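Planetary carrier: fitting the third planet, and do you install the sun last?
Gearing and Drives subforum

ikola_bench
Posted June 2018

I am putting together the single-stage planetary reducer from the Zendwood kit. Flat round carrier plate, large center hole, 3 planet pins, 3 planets plus the sun. The kit sheet says to fit the sun first and then mesh the planets to it one at a time. I find this awkward. With the sun in the middle and no ring gear to locate it, it leans as soon as the second planet touches it, and I end up holding it with a finger.

Is there any objection to fitting all the planets first and dropping the sun in afterward? The bores are a close sliding fit on the pins. No circlips until the end.

pitchline
No objection. I have always done it that way. Planets spin freely on their pins until the sun goes in, so there is nothing to time at that point. Put the carrier on a cloth, so that a dropped gear doesn't pick up a burr on a tooth tip, and keep the sun to one side.

Same order on a similar carrier, two planets on and the next one just off the right of the plate in the first picture, at the far side of the plate in the other two:
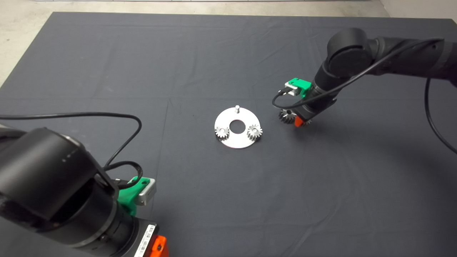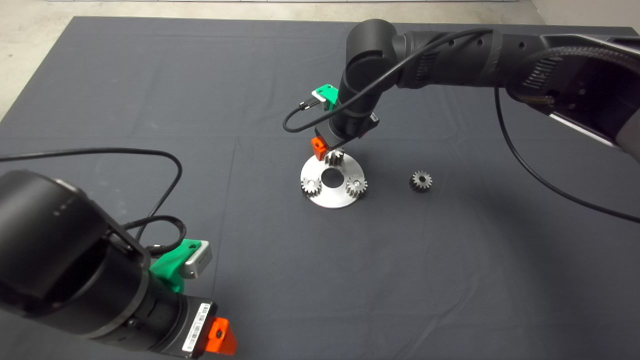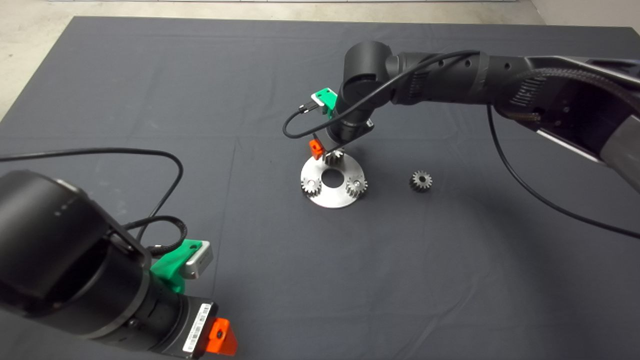 usach_gearman
I would not call that settled. Planets first works on a loose kit with generous backlash. On anything tighter, you are asking the sun to find three meshes in one movement, and with spur teeth square at the ends it will sit on top of at least one of them. Then people push. I have seen a tooth corner turned over from exactly that.

Sun first, on a dummy shaft through the center hole. The shaft stops it leaning, which was the original complaint. Each planet then has to find one mesh only.

pitchline
A dummy shaft is fine if you have one in the right diameter. Most people with a bench kit do not. Three meshes in one movement is less trouble than it sounds if the planets are free to turn. Lower the sun until it touches, rotate it a few degrees back and forth with no downward pressure, and the planets follow. If it needs force, lift it out and look for a burr.

Chamfered tooth ends help a great deal — check yours before deciding.

ikola_bench
Checked. Very slight chamfer on one face of each gear, none on the other. The sheet does not mention it.

usach_gearman
Then orientation matters. Chamfered face of the planets up, chamfered face of the sun down, so the two leads meet. I withdraw part of what I said, provided you do that. With square ends facing each other I would still use the shaft.

sriwong_shop
Two points on the pins.

First, they should be lightly oiled before the planets go on. A dry bore on a close pin will cock and jam halfway down, and it feels the same as a burr. Keep the gear level and let it drop. If it stops, take it off and start again.

Second, check the tooth counts before worrying about order. With equally spaced planets, the sun and ring counts added together must divide by the number of planets. If they don't, the planets will go on the pins and the sun may even drop in, but the ring will never go over the lot. I spent an evening on a secondhand set with that fault.

ikola_bench
The counts divide by 3, so that is not a concern. Oiled the pins and the second planet went down without the hitch it had before. I had put that down to a bad bore.

Which oil, though? The sheet specifies grease throughout.

sriwong_shop
Light machine oil for assembly, grease on the teeth afterward. Grease in the bores makes the planets drag, and then pitchline's method of rocking the sun does not work well.

usach_gearman
Disagree on mixing. If the sheet says grease, put a thin film of the same grease on the pin and wipe off the excess. Oil will thin whatever is next to it. On a slow bench reducer you may never notice, but I would not do it on something that runs all day.

pitchline
It is a bench kit.

ikola_bench
Went with the thin film of grease. All the planets on, chamfers up, sun in on the second try with no pressure. The ring gear is still to do. It has a tight spot when I turn the assembly by hand inside it, once per carrier revolution, so I will mark the carrier and the ring and see which one it follows.

sriwong_shop
Once per carrier revolution with the ring held still could be either. Move the ring around by a few teeth and refit it. If the tight spot moves with the ring, look at the ring for being out of round, and check that the housing screws are not pulling it oval.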